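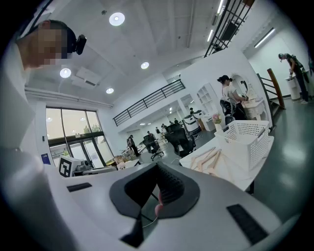
The bug that cost them most of July was a clock.

Not a big one. Three devices, three clocks, each one sure of itself. Two grippers in the operator's hands, a camera up on the head, and somewhere in the software a line that assumed they all agreed. They didn't. 18 milliseconds, give or take nothing, every single recording, until someone unplugged a hub and it became a different number.

"You can't see 18 milliseconds," says Aldo Amato. "The policy can see it."

Amato runs the perception side of Huanca, which is the name of the software and also, confusingly, what everyone in the building calls the team. He's been at it since before there was a mezzanine to eat lunch on. Talks fast. Draws on things. By the time I had my coat off he'd drawn the whole pipeline on the back of a delivery note.

It goes like this. People do a chore with grippers in their hands. Software works out where each hand was at every moment, and what it was near, and when the jaws closed. Out the other end comes a trajectory, clean enough that a robot arm with the same kind of fingers can learn from it. Repeat. Repeat a lot.

Everything hard is in the middle.

## Where is the hand?

Pose tracking is the part that eats the days. Each gripper gets two answers to the question of where it is: one from what its own camera sees going by, one from the other cameras looking at its markers. Stodari is the piece that argues the two together. It's an optimizer, about as glamorous as plumbing, and it was rewritten twice before I got there.

The first version trusted the markers too much. Fine when the operator stood square to the table. Then somebody turns a wrist, the pattern goes edge-on, and the estimated hand flips over like a pancake for a few frames and flips back.

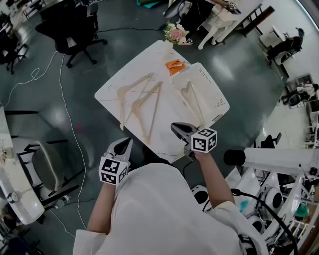
The second version trusted the motion too much and drifted. Hands sliding slowly off through the tabletop in the replay viewer, nobody touching anything. The third one keeps a running opinion of each source and throws out whichever is lying. Amato is proud of it in a tired sort of way.

Clothes hangers are this month's chore, and he has strong feelings about them. Thin. Same color all over. They hook on each other. Pick up one and get two. A depth estimate on a hanger is mostly a depth estimate of the table seen thru the hole in the hanger, and for a while the planner wanted to close on the middle of it, on nothing at all, with great confidence.

The fix was to stop asking for depth there. Serell, the planning layer, now looks for edges it can pinch and scores them by how much room there is for a jaw on both sides. 610 candidate grasps per view at the moment. Most get killed straight away for hitting the table. Amato would like fewer. The planner guy would like more. They've been having that talk for a while.

## The viewer

Best thing they built, everyone told me seperately, is the boring one. Tulitz. A replay tool. You load a session, you get all the cameras side by side, the tracked hands drawn on top, a scrub bar, and one red button that says REJECT.
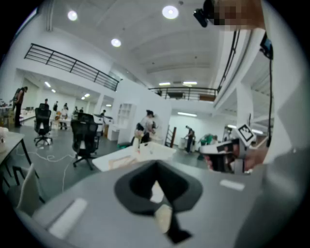

Tulitz started as a weekend script and it still looks it. Gray panels, wrong font, the keyboard shortcuts are somebody's private joke. But it's open on half the screens I walked past. You scrub through a session and the trouble shows itself. The wide lens on the gripper pulls in the entire room along with the job, railings and ceiling lights and people over by the desks, and every one of those is something the tracker can grab onto. Railings are good, they stay put. People are bad. A person walking past is a big textured thing that moves, and the early tracker would decide now and then that the person was standing still and the building was leaving.

So there's a mask now. Anything that looks like a person gets dropped before the features are matched. Faces get blurred in the same pass, saves doing it twice.

They'd been through 1,478 sessions when I visited. 103 of them got the red button in the last batch, more than Amato wanted, and he had the reasons in a column. Lost tracking. Gripper out of view. Clock. Clock. Clock. One just said "sneeze."

The clock thing is fixed, by the way. A sync pulse at the start of every take and another at the end, and if the two don't match up the session never even reaches the viewer. Took an afternoon to write. Took four weeks to find out it was needed.

Next is closing the loop, running the planner live so it can change its mind halfway into a reach. Serell can't do that yet, it plans once and commits. Amato had started drawing how it would work, ran out of delivery note and went looking for another.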